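Practical Robotics, Unit 4: Collecting grasp demonstrations
Handout for lab groups. Lurdes Mota

Read this before your first session. Bring it with you, as the sheet at the back of the room is the old version.

What you are doing

Each group records short demonstrations with the hand-held gripper. One person holds the gripper, one sets out the objects, one keeps the log. Swap after every 200 demonstrations. The recordings from all groups go into one pool, and in May each group trains its own grasping policy on the pool and runs it on the Kolon arm.

Last year's pool came to 3852 demonstrations, of which 2463 were kept. Most of the rejected ones were too fast, or began with the fingers already closed on the object.

Approaching the object

Start with the fingers open and well clear. Move in at a steady speed and bring one finger down on each side, with the object about midway between them. Stop for a moment before closing. Close until both pads touch, then lift straight up by a hand's width. Put the object down again inside the work area and open fully before you move away.
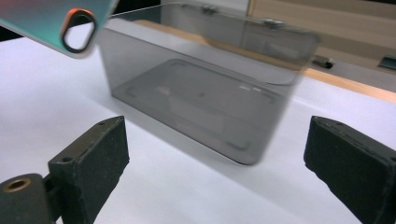

Clear plastic gives more trouble than anything else in the object set. The table shows through it, so the outline is weak, and reflections shift as the gripper moves. Slow down for these objects. If the edges are smeared in most of the recording, mark it R in the log and do it again. A little blur during the approach is acceptable.

For boxes with a hinged lid, grip the base and the lid together. Do not try to open the lid in this unit. Opening is Unit 6.

Keep other objects on the table while you work. A policy trained only on tidy tables did badly in the Henriques trial, and we want some clutter in every session. Move things about between demonstrations.

The log

One line per demonstration: number, object code, initials of the holder, K (keep) or R (redo). Use the codes on the Rida list, and write the number down before you start the next one. Group 2 lost an afternoon last term matching 1554 recordings to a log with gaps in it.

Before you leave

Check the foam pads for wear and tell me if one is lifting. Copy your files to the Drustach folder under your group number. Put the gripper on charge.

Reading for next time: chapter 5, sections 1 to 3. Skip the part on force sensing.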